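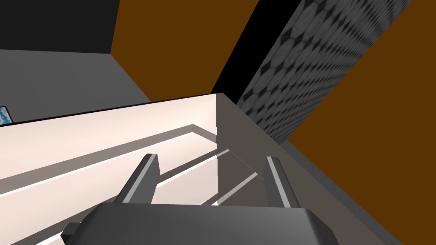
A door tells you that it has a problem long before it stops to close. It rubs a little at the top, or it makes a noise at night when you want to be silent, or the handle hangs a bit lower than it did in March. Most of us get used to this and push harder. I was doing the same for years in our old apartment, and then I paid a carpenter for work which I could do myself in one evening with a screwdriver and a candle.

These are my notes on inside doors and the hallway between them. They are for normal wooden doors on hinges. Fire doors and front doors with a security lock are another matter, please leave them to a professional.

## The door that squeaks

Do not spray oil on the hinge from outside. It runs down the paint, it collects dust, and after some weeks the noise is back.

1. Close the door, so that the weight is held well.
2. Take out only one hinge pin. Push it up from below with a nail and tap the nail with a small hammer.
3. Clean the pin with fine steel wool until the black dirt is gone.
4. Rub it with petroleum jelly or plain candle wax. I like wax more, it does not drip.
5. Put the pin back and go to the next hinge.

Never take out all the pins at the same time. A solid door is heavier than it looks, and it falls toward you.

## The door that rubs

First find the place. Put a sheet of carbon paper between the door and the frame, close the door and open it again. Where the paper leaves a mark, there it touches.

If it touches at the top on the handle side, look at the upper hinge. Very often a screw there is loose, and the whole door leans. Tighten it. If the screw turns and turns and does not hold, take it out, fill the hole with wooden matches and wood glue, cut the matches flat, and wait until the next day before you put the screw back. 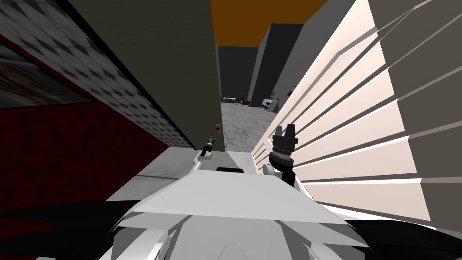
When all screws are tight and the door still rubs, you can sand it. Start with 60 grit and finish with something finer. Take off very little, then try the door, then take off a little more. In June the air is humid and the wood is bigger than in winter — if you sand too much now, you will have a gap when the heating is on. Paint the bare edge on the same day, also the bottom edge if you had the door off. Raw wood drinks water from the air.

## Handles

A loose handle has usually one very small screw on the underside of the neck. It needs a hex key, mostly the 3 mm one. Tighten it until the handle sits firm on the square bar, and stop there, the thread is soft.

For brass, find out first if it has lacquer. Lacquered brass wants only warm water, a drop of dish soap and a dry cloth. Polish will make spots on it. For bare brass I use the Brundier paste, a very small amount on an old sock, and I put masking tape on the door so the paste does not stain the paint. Lemon juice with salt works too, but you must rinse it well.

If the handle does not come up again after you press it, the spring is tired. You can buy a new lock case. Measure the old one before you go to the store, and take it with you in a bag. At Abou Zeid they have a drawer full of odd sizes and let you compare at the counter.
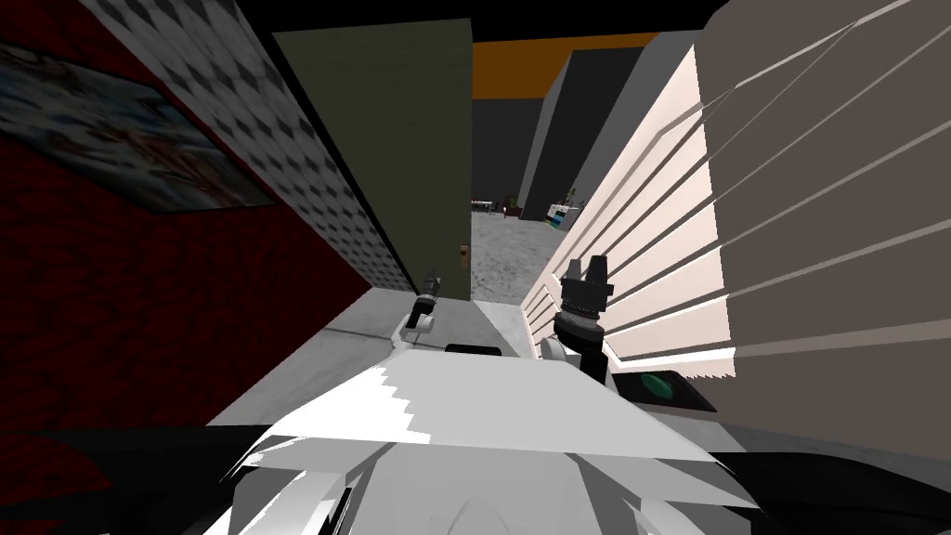
## Slatted and paneled doors

Dust stays in every groove. A dry paintbrush with soft hair is the best tool, and you go from the top down. After that a cloth which is only a little damp. With slats I put an old cotton glove on my hand and pull each slat between two fingers — it sounds slow, but it is quicker than a cloth on a stick.

Do not use the rough side of the sponge on painted panels. It takes the shine away and you see it always when the light comes from the side. For finger marks near the handle, use a white eraser from the school box.

## Narrow hallways

In a narrow hallway two doors can hit each other. Decide which one is open more often and give the other a stopper. I tried the cheap rubber wedges and they slide on a smooth floor. The Nomell stopper is screwed into the floor, and this holds. If you rent, choose one which sits on the hinge pin, because it leaves no hole.
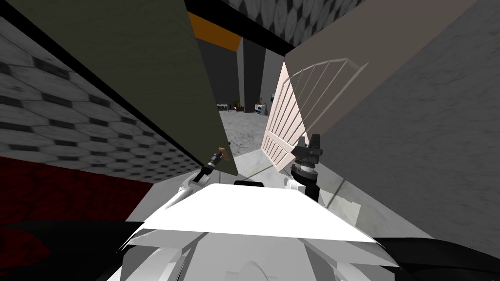

Changing the side on which a door opens is possible too, but think about the light switch first. My neighbor did this and now the switch is behind the door.

To repaint a hallway door, wash it, sand it lightly, wash it again. Satin paint is easier to wipe than matte. Paint the panels first, then the parts between them, and the outside border at the end. Two thin coats look better than one thick. Leave the door open until it is dry, or it will stick to the frame, and then you can begin again with the sanding.

## What I keep in the door box

- screwdriver with a wide handle
- hex keys
- candle, matches, wood glue
- steel wool, sandpaper
- masking tape
- one pair of cotton gloves
- spare felt pads from Ukix, for the place where the handle hits the wall

The felt pads must be changed when they become flat. I check them when I wash the curtains.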